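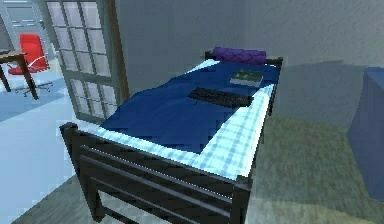
Diary, 3 Sep 2018: Brovinine away

I am writing this late because I could not sleep after the match. My legs are still running even when I lie down. We lost 2-0 in the first round of the Gosselin Cup, and I played the whole match at right back, which I did not expect when we left in the morning.

The trip to Brovinine is 135 kilometers and the bus was an old one with a weak heater. I sat beside Sille Dalsgaard, who wanted to talk about corners. She has been our captain for two seasons and she takes corners very seriously. She drew them for me on the back of a parking ticket. I understood half of it, and then I ate my bread too early, as always, and was hungry again at the warm-up.

The field was better than ours. At Hatum we play on something that is more sand than grass after the summer, and the ball jumps up at your knee when you want to control it. In Brovinine the grass was short and watered, and the ball went so quickly that our first five passes all went out of play. The trainer shouted "softer, softer" and we looked at each other like beginners.

First half

The first half was not bad. We stood deep, which was the plan, and they had the ball most of the time but they did not know what to do with it. Their number 8 was the best player on the field. She did not run much. She only stood in the correct place and the ball came to her feet. I had to choose every time if I should step out to her or stay with my winger, and I chose to stay. I still think it was correct in the first half.

We had one real chance. Sille hit the corner from the parking ticket, low to the near post, and our center back came free and put it over the bar from a distance where I believe I could have scored myself. I said nothing, of course. She was already angry enough and kicked the post with her good shoes.

At halftime we had oranges and cold tea. The trainer told me I was five meters too far inside and I answered that I was helping the center. He said the center did not ask for help. It was a fair remark, but I needed some minutes before I could be polite about it.
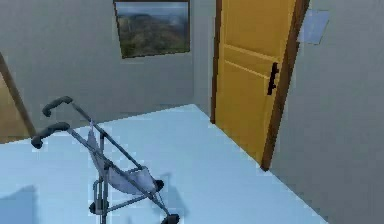
The 64th minute

I want to write this down correctly so that I do not change it in my memory later. We had a throw-in on our own half. I took it, short, to our midfielder, and she wanted to give it back to me along the line. But I had already started to run, so the ball went behind me. It was my mistake more than hers. Their winger took it, played it inside to number 8, and she passed it through to the striker with one touch. Our goalkeeper came out well and got a hand on it, but it rolled in very slowly. I was the nearest one and I did not reach it.

The second goal was a penalty near the end. A handball, clear, no discussion. The arm was up. Some of us discussed it anyway. 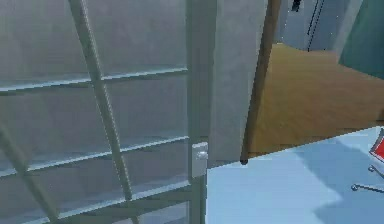 The way their striker ran for the first goal is what keeps me awake. We defended in straight lines across the field, one behind the other, and we moved up and down together as we have practiced since the spring. She did not care about the lines. She started wide near the touchline and came through us at an angle, and each line thought the next one had her. It was like the long diagonal bar on the grey unit here, which comes down steeply across the horizontal ones. We were the horizontal ones. I should have turned my body sooner and gone with her, or called her name to the center back -- her number, I mean, I did not know her name.

On the bus home it was quiet until somebody found the radio. Sille slept with her mouth open and her corner drawings fell on the floor. I picked them up and I have them still. The captain from Trumeck wrote to her during the trip to ask if we can move the league match to an earlier hour, and she will answer tomorrow.

For training I will ask to practice the throw-in with our midfielder, only the two of us, before the others come. I will also ask about the diagonal run, and if I may follow it or must hand it over. My left ankle is a little thick. Ice, then bed again. I must wash the shirts too, it is my turn this week.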